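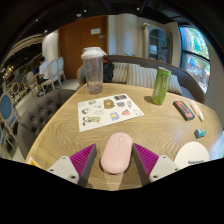

講義一覧 > 色彩学入門 > 夏期集中 > 第5回 淡い色を考える

色彩学入門　第5回　淡い色を考える
配布資料（2020年8月9日 改訂版）

前回は鮮やかな色の話をしました。赤、青、黄、緑と、名前を言われればすぐ思い浮かぶ色ばかりで、議論もしやすかったと思います。今回はその反対側、色がほとんど消えかかっているあたりを扱います。桜色、水色、藤色、クリーム色。白に近いけれど白ではない色です。個人的にはこの講義でいちばん好きな回で、毎年しゃべりすぎて時間が足りなくなります。資料を長めに作ってあるのはそのためなので、当日飛ばした節はあとで読んでおいてください。

1. 「淡い」とはどういうことか

第2回でやった色の三属性を思い出してください。色相、明度、彩度の三つです。淡い色というのは、明度が高く、彩度が低い色のことです。ここまでは教科書どおりなのですが、明度が高いことと彩度が低いことは別々の性質だという点を、もう一度しっかり確認しておきたいと思います。

たとえば鮮やかな黄色は、明度がとても高いのに彩度も高い色です。明るいけれど淡くはありません。逆に、煉瓦色をずっとくすませていった灰みの茶は彩度が低いのに明度も低いので、やはり淡いとは言いません。「地味」「渋い」と呼ばれるのはこちらの方です。

絵具で淡い色を作るときは、たいてい白を混ぜます。水彩なら水を足して紙の白を透かします。どちらも結果は「淡い色」ですが、見え方はかなり違います！　白を混ぜた色は不透明で、粉っぽく、少し冷たく見えることが多い。水で薄めた色は紙の表面で反射した光が絵具の層をもう一度通ってくるので、透き通った感じが残ります。赤の絵具ひとつとパレットがあれば家でもすぐ確かめられますから、ぜひ並べて塗ってみてください。白で薄めた赤が、思ったより青みに寄って見えるはずです。この色相のずれについては第7回で詳しく取り上げます。

用語の整理：
・明清色　純色に白だけを加えた色。淡い色の多くはここに入る。
・暗清色　純色に黒だけを加えた色。
・中間色（濁色）　純色に灰色を加えた色。くすんだ淡い色はこちら。

デザインの現場では「中間色」をもっと広い意味で、パステル調の色全般に使うことがあります。どちらの意味で使っているのか、文脈を見て判断してください。レポートで使うときは最初に定義を書くこと。

2. 薄い赤の呼び名

日本語には薄い赤の名前がたくさんあります。少し挙げるだけでも、桜色、桃色、撫子色、鴇色、珊瑚色、一斤染、退紅。声に出して読むだけで楽しくなる並びです。

このうち一斤染（いっこんぞめ）は、名前がそのまま染めの分量になっている珍しい例です。紅花一斤で絹一疋を染めた薄い色、と説明されるのが普通です。紅花は高価で、濃く染めるには大量の花が要りました。ですから濃い紅は身分の高い人のもの、薄い紅は広く許された色、という区別ができます。着用に許しが要らない色を聴色（ゆるしいろ）といい、一斤染はその代表格です。濃さがそのまま費用であり、身分であったわけですね。

退紅（あらぞめ、たいこう）も面白い色名です。字面は「褪せた紅」で、読みの「あらぞめ」には粗く染めたという含みがあります。褪せた感じの色に独立した名前がつき、それが染色の呼び名として使われていた。色が抜けていく途中の状態をひとつの色として見る感覚は、今の私たちが洗いざらしのデニムを喜ぶのに少し似ていると思います（この比較は私の趣味なので、試験の答案には書かないように）。

紅花から赤を取り出す工程も簡単に紹介します。紅花の花弁には黄色の色素と赤の色素が両方含まれています。黄色は水に溶けやすく、赤は水に溶けにくい。そこでまず水でよく揉んで黄色を流し、次に灰汁のようなアルカリ性の液で赤を溶かし出し、最後に酸を加えて布に定着させます。伝統的には烏梅（うばい）という、梅の実を燻して乾かしたものが酸として使われてきました。淡い紅色は、この液に浸ける回数を少なくすれば得られます。ただ、薄い染めほどムラが目立つので、濃く染めるより気を遣うという話を染色の本でよく見かけます。

色名を覚えるときは、色見本と一緒に覚えるのが近道です。図書室に置いてあるClusaの色見本帳は淡色のページがとても充実していて、薄い赤だけで見開きがまるごと埋まっています。窓際の席で、昼間に見てください。貸出はできません。

3. 英語の pink、そしてほかの言語

英語の pink はもともとナデシコの仲間の花を指す言葉で、色名として定着したのはそれより後です。日本語の「撫子色」と同じ花の仲間から色名が生まれているのは、偶然とはいえ愉快です。さらに古くは、pink という語が黄色系の顔料の呼び名に使われていたこともあり、古い絵画技法書を読むときは要注意です。「ピンクで木の葉を描く」と書いてあって面食らうことになります。

英語話者にとって pink は「薄い赤」というより、独立した一つの色です。ところが「薄い青」には pink に当たる基本的な一語がなく、light blue と修飾語をつけます。ロシア語は反対に、薄い青と濃い青にそれぞれ別の基本色名を持っています。日本語の「水色」も、かなり独立した色として使われていますね。信号機や空の絵を思い出してもらえば、子どものころから「青」と「水色」を別のクレヨンとして扱ってきたはずです。

言語によって色の区切り方が違うと、見え方まで違ってくるのか。これは長く議論されている大きな問いです。区別の速さを測る実験では、言語の境界をまたぐ色の組のほうがわずかに速く見分けられるという報告があります。ただし、その差は小さく、条件によって消えることもあります。「名前のない色は見えない」という強い言い方は避けてください。名前がなくても、二枚並べれば違いはちゃんと見えます。名前は、見たあとで覚えておくとき、人に伝えるときに効いてくるのだと考えておくのが無難です。

4. 身のまわりの淡い色

工業製品の色は、長いあいだ黒、灰色、ベージュが中心でした。事務機器を思い浮かべてもらえば十分でしょう。それが今では、文房具にも家電にもパソコンの周辺機器にも、淡い色がごく当たり前に並んでいます。
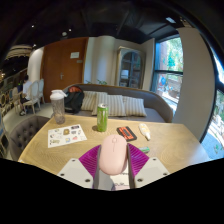 図1　淡いピンクのマウス。机は明るい色の木。

淡い色の製品を考えるときに押さえておきたいのは、周囲の色との関係です。真っ白な壁の前に置いた薄いピンクは、ちゃんとピンクに見えます。ところが濃い赤の布の上に置くと、同じものがほとんど白に見えてしまう。逆に、少し緑がかった灰色の上ではピンクが急に元気になります。鮮やかな色でも同じ現象は起きますが、彩度の低い色ほど背景に引っ張られやすいので、淡い色では差がはっきり出ます。

これが第3回で触れた同時対比です。三属性それぞれについて起こるので、淡い色に当てはめて整理しておきましょう。

・色相対比　背景の心理補色の方向に色相がずれて見える。黄色の背景に置いた薄いピンクは、少し紫に寄って見える。
・明度対比　暗い背景の上では明るく、明るい背景の上では暗く見える。白い紙の上の桜色が意外に濃く感じられるのはこれ。
・彩度対比　鮮やかな背景の上では彩度が下がって見え、無彩色の背景の上では彩度が上がって見える。

もうひとつ、同化という反対向きの現象もあります。細い縞模様や細かい点の場合には、背景と図の色が互いに近づいて見えるのです。ミカンの赤いネットを思い出してください。オレンジ色の実が、網の赤に引っ張られていっそう赤く、熟して見えます。淡い色の生地に細い線を入れる場合、線が太ければ対比、細ければ同化が起こりやすくなります。境目がどこにあるかは見る距離によって変わるので、布地の見本は手元で見て、そのあと離れて見て、両方で判断してください。

5. 光が変わると何が起こるか

淡い色は、光源の影響もよく受けます。電球色の照明の下では、水色は灰色っぽく沈み、クリーム色はただの白に見えがちです。薄いピンクは比較的強いほうですが、肌色に近づいて見えることがあります。

人の目には色順応という働きがあり、電球色の部屋に入ってしばらくすると、白い紙はまた白く見えるようになります。ただ、順応は完全ではありませんし、時間もかかります。観察の課題では、部屋を移ったら3分待ってから記録を始めてください。待っているあいだに見本を見つめ続けると残像の影響が出ますから、壁でも窓の外でも、どこかよそを見ていましょう。

明るさそのものも大事です。実習室の観察ブースでは照度を500ルクスと1,000ルクスに切り替えられます。同じ桜色の見本を両方で見ると、明るいほうで色みがはっきりしたと感じる人が多いでしょう。照度が上がると見かけの鮮やかさも増すという現象で、曇りの日と晴れの日の花壇を比べたときの印象の違いにも関わっています。私は最初にこれを自分の目で確かめたとき、嬉しくて何度もスイッチを往復させました。皆さんもどうぞ遠慮なく。

光源がらみで、条件等色の話も少しだけ。ある照明の下では同じ色に見える二つの見本が、別の照明では違って見えることがあります。分光反射率が違っていても、目に届いたときの三種類の錐体の応答が一致すれば同じ色に見える、という仕組みです。淡い灰みの色はさまざまな色材の組み合わせで作れてしまうので、条件等色が起こりやすい領域でもあります。店で合わせて買ったはずの上着とスカートが外に出たら合わなかった、という経験のある人は、まさにこれに出会っているかもしれません。 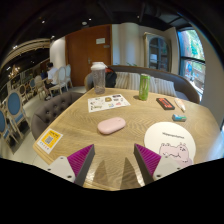 照明とあわせて、表面のつやについても触れておきます。つやのある面では、光源の像が表面にそのまま映り込みます。映り込んだ部分の色は、物の色ではなく光源の色です。つや消しの面では、この反射があらゆる方向に散らばって全体に薄く白い光がかぶるため、同じ色材を使っても少し白っぽく見えます。暗い色なら、つやの有無による差は劇的です。淡い色ではもともと明るいので差は控えめですが、曲がった面では明るいところと影になるところの移り変わりが色の印象を大きく左右します。

測色計で淡い色を測るときは、正反射光を含む方式か除く方式かを必ず記録してください。去年のレポートには方式の書いていないものがあり、数値を比べようがありませんでした。せっかく丁寧に測っているのにもったいない！

6. 面積効果

カーテンや壁紙を小さな見本で選んで、届いたら思っていたのと違った、という話はよく聞きます。一般に、明るい色は面積が大きくなるとより明るく、より鮮やかに感じられます。暗い色は、より暗く感じられることが多い。淡い色はちょうど前者に当たるので、掌に載る見本で「ちょうどよい薄ピンク」を選ぶと、壁一面に貼ったときに派手に感じることがあるわけです。

内装の仕事では、小さな見本で気に入った色より少し彩度の低いものを選ぶ、という経験則がよく語られます。どれだけ下げればよいかは部屋の採光や床の色で変わり、きれいな公式はありません。大きな見本を取り寄せて、実際に貼る壁に立てかけ、朝と夜に見る。結局これが確実です。

事例として、講義ではChongという喫茶店の改装計画を取り上げます。壁を淡い藤色にする案と、淡い灰みの緑にする案があり、床はどちらも濃い茶の板張り。席から見たときに壁がどのくらいの面積を占めるか、テーブルに置かれる白い皿がどう見えるか。この二点を中心に話し合ってもらいます。正解は用意していません。毎年意見が割れて、とてもいい議論になります。

7. 淡い色の配色

淡い色どうしの組み合わせは、失敗しにくいと言われます。彩度が低いので色相が喧嘩しにくく、明度が揃うのでまとまって見えるからです。一方で、全体がぼんやりしやすいという弱点もあります。文字と背景の両方に淡い色を使ったポスターは、近くで見ればおしゃれでも、廊下の向こうからは何も読めません。

読みやすさを決めるのは、まず明度の差です。色相の差がどれだけあっても、明度が近ければ輪郭は見えにくくなります。自分の作ったものを灰色に変換して確かめる習慣をつけてください。色覚の多様性への配慮としても、最初にやるべき確認です。薄いピンクと薄い水色、薄い灰色の組は、見る人の色覚の型によっては区別がとても難しくなります。グラフの塗り分けでこの三色を使うのはやめましょう。どうしても使いたいときは、境界線を引くか、模様を加えるか、直接ラベルを書き込みます。

引き締め役として、小さな面積の濃い色を一点だけ加える方法もよく使われます。アクセントカラーですね。淡い桃色の和菓子に、濃い緑の葉が一枚添えてあるのを思い浮かべてください。あの葉を取ってしまうと、お菓子の色まで急に頼りなく見えます。補色に近い関係で、明度差もあり、面積は小さい。教科書の例題にしたいくらいよくできた配色だと思います。

8. 課題

(1) 身のまわりから、自分が「淡い」と感じる色のものを5点選び、それぞれについて色相、明度、彩度を言葉で記述する。色名は自由に使ってよいが、なぜその名前を選んだかを一行添えること。

(2) そのうち一点を、昼の窓際と夜の室内照明の下で観察し、見え方の違いを書く。写真は添付してもよいが、カメラの自動補正が入るので、写真の色を根拠にしないこと。

(3) 白い紙と黒い紙、それから好きな有彩色の紙を一枚用意し、同じ淡い色の小片を置いて比べる。どの属性の対比が一番強く感じられたか。予想と違った場合は、その予想も残しておいてください。

提出はPlultoの「第5回」フォルダへ。ファイル形式はPDFのみ。観察日時と照明の種類が書かれていないものは差し戻します。

参考資料

・『Clonudum色名ノート』淡色の巻。紅花染めの節は必読。図版が小さいので、Clusaの見本帳と並べて読むとよい。
・第3回配布資料「対比と同化」。同時対比の図は手元にあると便利。
・紅花染めの実習は10月の開講を予定しています。白い絹の端切れを用意しておくので、汚れてもよい服装で。濃さを少しずつ変えて染めるつもりです。乾いてから並べるのが今から楽しみです。

次回は「灰色」。今日の三属性の整理をもう一度使うので、この資料を持ってきてください。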